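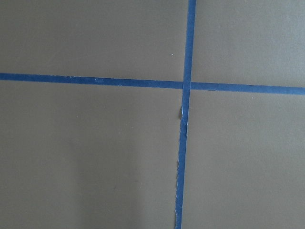
**Skastar Electronics Club - Bench Notes, April 2018**

Several of you have asked whether we should buy the Herier bench supply kit as a group. The catalog page calls it "lab quality," with an adjustable output, a current limit, and a four-digit display. I've read that page three times and I still don't know what "lab quality" means, so I built one.

Assembly took two evenings. The board is decent and the silkscreen is readable, which I can't say for the last kit we tried. The manual skips the calibration step entirely and sends you to a web page that won't load. I ended up setting the trim pot against the club's Ruchti meter, and the display then agreed with it until I put a load on the output. After that it read high, and the more current I drew, the worse it got. Four digits are nice to look at, but I'd trust the first two.

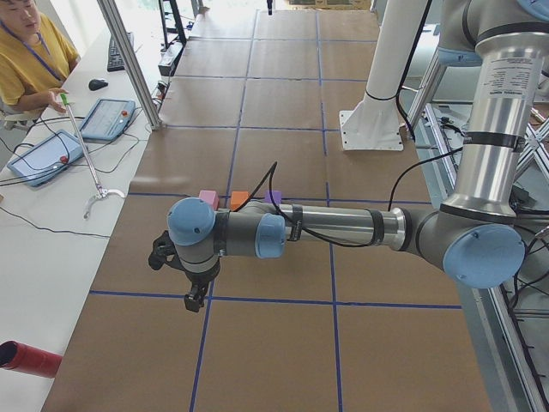
**Does the current limit protect your circuit?**
Only partly - it holds a steady overload well enough, but the output capacitor still dumps its charge into a dead short before the limit can do anything.

That capacitor is bigger than it needs to be, and I suspect it's there to make the ripple figure look good. If you're powering a bare LED to see whether it lights, use a resistor and don't count on the knob.

Then there's the price. The kit alone is $19, but it comes without a transformer, a case, or binding posts. Sostero sells a "completion pack" with all of those, and by the time you've added it you're close to what a finished supply costs used.

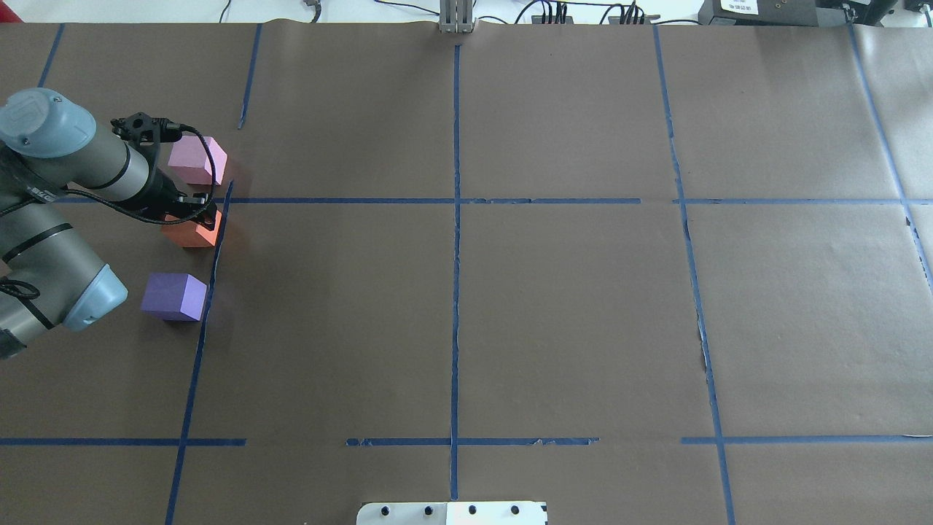

The group discount doesn't change my mind much either. It starts at 325 units, and I can't picture where we'd put them. Skye Halliday thinks the seller would bend on that for a club order. Maybe so, but I'd want it in writing before anyone sends money.

If you've built one and your display holds steady under load, bring it to the next meeting and we'll put it on the meter. Otherwise I'd wait for the revised board, promised for July. It was also promised last July.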